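Hand-held gripper rules for home sessions: draft 2, complaints welcome
Hovuneo Forum > Good Practice > Soft Goods

bomitz_nour
Draft 2 of the folding rules is below. Draft 1 ran to 18 pages and got read by me.

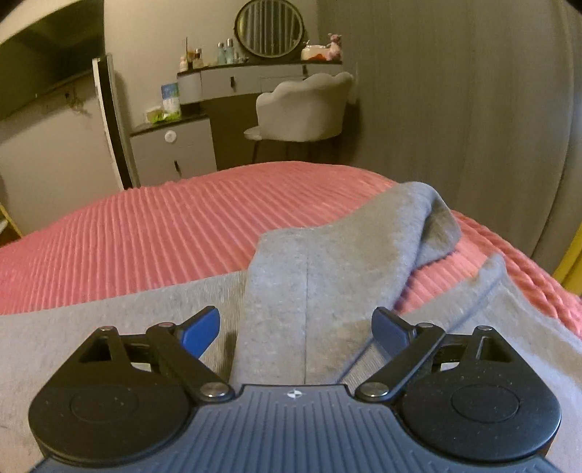

Rule 1. Both pads in view before you close on fabric.
Rule 2. Grab a fold or an edge. Flat knit in the middle of a sweater will just bunch up.
Rule 3. Wipe lint off the fingers every 300 grasps.
Rule 4. Tidy nothing in the background except mail, screens with names on them, and prescriptions.
— Nour Sabbagh

drukville_dan
Rule 3 is too loose. Black fingers show every speck. I wipe between garments.

naveen_d
And I'd say it's too strict. I logged 465 grasps on one set of pads last month and the slip rate didn't budge. Lint on the housing is cosmetic. Lint on the pads is a problem. Write the rule for the pads.
Naveen Dwivedi

drukville_dan
By that logic I can stop washing my car.

naveen_d
You can, it will still drive.

su_folds
Can we talk about Rule 4? Toiletry bottles and a mirror on a vanity are fine by me, but mirrors reflect people. Our site makes everyone check the glass first.

bomitz_nour
Good catch, adding mirrors. Dark TVs too, they reflect more than you'd think.

drukville_dan
So now I'm inspecting televisions. What about ribbed blankets? Half my bad grabs are bedding.

naveen_d
Keep the blanket. A policy that only folds on a bare table is no use to anyone with a bed.

su_folds
Agree with Naveen, but tag it in the log — garment on textured bedding — so it can be filtered.

bomitz_nour
Fine. Draft 3 will say pads, mirrors, and a bedding tag. Dan, you may wipe as often as you like.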